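Pantry Odds and Ends, January 10, 2025

So I finally did the thing I've been putting off since April and went through the kitchen supplies drawer! You know the one (foil, bags, twist ties, three half-used boxes of the same parchment). I gave myself 40 minutes and it took more like 60, mostly my own fault for stopping to read every package.

My friend Obinna Eze swears by wire baskets for this kind of stuff, so I tried it his way: everything that gets used weekly goes in a basket, everything else goes up on the high shelf. I like it a lot so far. You can see straight through the sides and it's easy to wipe down, and the whole lot slides out in one go when I'm wrapping up leftovers.

My favorite packaging of the bunch is the blue one with the fruit on it. I'm a sucker for fruit on a label, what can I say. The shelf liners from Afolabi are going in next, and I'll add more pictures once the spice rack is sorted. 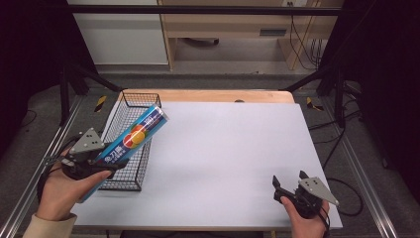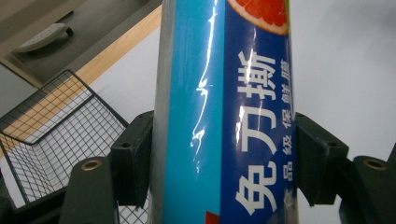 Cling film up close, the food-grade kind you tear without a blade.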